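Sous-main Mimeo 55 : le plateau gris clair se raye au bout de quelques semaines
Novembre, 9 h 40
Rédigé par le support mobilier, Clenarent

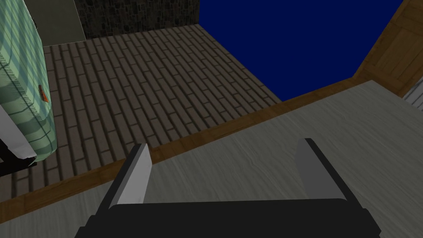

Même problème chez nous, écrit l'agence Davach en ouvrant le ticket : les traces partent du bord et remontent vers le milieu du plateau, toujours à l'endroit où le sous-main repose. On a essayé le produit à vitres, ça n'a rien donné, et on voudrait savoir s'il faut changer les plateaux ou les sous-mains.

Contexte. Le client loue 11 bureaux à plateau gris clair, veinage façon bois. Les sous-mains ont été achetés à part. Les premières marques ont été signalées en septembre sur deux postes, puis sur tous ceux qui ont reçu un sous-main. Les postes sans sous-main n'ont rien.

Premier contrôle. Nous avons demandé de retirer le sous-main et de passer une éponge humide avec une goutte de savon noir, puis un chiffon sec. Résultat côté client : une partie des marques a disparu, l'autre est restée. Il y a donc deux choses différentes, un dépôt gras laissé par le revers en caoutchouc et de vraies rayures fines.

Deuxième contrôle. Passer l'ongle en travers de la marque. S'il n'accroche pas, c'est un dépôt ou un lustrage. S'il accroche, le revêtement est entamé. Réponse du client : l'ongle accroche sur quatre postes, tous côté souris.

Hypothèse écartée : le produit à vitres. Il laisse un voile, mais il ne raye pas. Nous avons quand même demandé d'arrêter, l'alcool ternit ce type de finition à la longue.

Hypothèse retenue : de la poussière prise sous le sous-main. Le revers du modèle 55 est strié et garde les grains. Quand on pousse le sous-main pour taper ou pour écrire, il frotte. Le fournisseur Okoth, interrogé par téléphone, signale que les sous-mains livrés avant l'été ont un revers plus dur que les suivants. La référence est imprimée au dos, en bas à gauche. Le client a vérifié : les siens sont tous de l'ancien lot.

Ce qui a été fait
- sous-mains retirés et lavés à l'eau tiède, séchés à plat
- plateaux nettoyés au savon noir, rincés, essuyés dans le sens du veinage
- pose d'une feuille de feutrine de 2 mm sous chaque sous-main, coupée un peu en retrait du bord
- pâte de retouche grise sur les rayures où l'ongle accroche

La pâte se pose en très petite quantité. Laisser sécher une nuit avant de remettre quoi que ce soit dessus. Le premier essai a été fait trop épais et il a fallu poncer, ce qui a laissé une zone mate sur un poste. Ne pas poncer.

Coût côté client : environ 200 euros, feutrine et pâte comprises. Le remplacement d'un plateau n'est pas pris en charge par le contrat tant que le chant est intact.

Relance après trois semaines : pas de nouvelle marque. Le poste avec la zone mate reste visible à contre-jour, le client l'accepte en l'état. Okoth doit encore répondre sur l'échange de l'ancien lot.

Statut : en attente fournisseur. Ne pas clore avant la réponse d'Okoth.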